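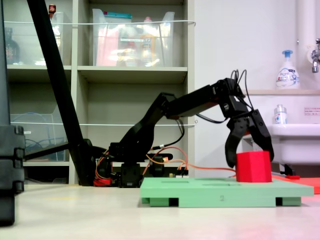
Reducing Food Waste in the School Canteen at Hullberg
Project report submitted by Hacer Kılıçarslan, Oğuzhan Tuncer and Alois Fuchs
Supervisor: Marlene Rieger

1. Purpose of the project

The project examined how much cooked food is thrown away at lunch in the Hullberg school canteen, and whether smaller first servings would lower that amount. The subject was chosen after the canteen changed its menu in December.

2. Method

Plate waste was collected in lidded buckets at the tray return and weighed at 2 p.m. on 15 school days. Kitchen waste, such as peelings, was kept separate and is not covered in this report. For the first six days meals were served as usual. For the remaining days pupils were given a smaller portion and could return for more at no extra cost. The scales were lent by the science department.

3. Findings

Plate waste was lower during the second period. Rice and boiled vegetables made up most of what was left in both periods. Bread was seldom thrown away. On two days the queue for second helpings delayed the start of afternoon lessons, and the serving staff asked for a separate counter.

4. Limits of the study

The menu was not the same in both periods, so part of the change may be due to the dishes served. Packed lunches were not weighed.

5. Recommendations

The group recommends that smaller first servings be continued until the end of term, with a second counter opened at busy times. Kaan Kahraman of the canteen office has agreed to review the results with the kitchen.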